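Chore watch: the laundry still wins

I've been grumbling about folding for as long as I've had this column, so when Kartini Latuheru asked if I'd like to come out to Eststead and talk robots I was in the car before she'd hung up (well, nearly). Her outfit, Ploladon, works on household chores, and laundry is the one she reckons will keep her busy until she retires.

My favourite bit of the visit was hearing how much trouble a plain fleece top can be. A mug is the same shape every time you pick it up. A fleece slumps, bunches and hides its own sleeves, and then you put it on a soft blanket – also squishy – and ask two fingers to sort out which is which. 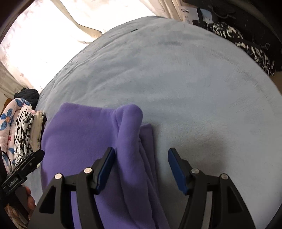
So can I buy a machine that puts my washing away? Not one I'd spend my own money on yet, and Kartini wouldn't either.

She's much cheerier about the shop floor, where the same carton turns up 100 times in a row and stays put. Tarek Hajji, who packs orders in Drornley, tells me he'd hand over the taping tomorrow but he's keeping the returns, as every bag of those is a surprise!

I'm going back in January with a basket of my kids' socks. Kartini has asked for no more than 30.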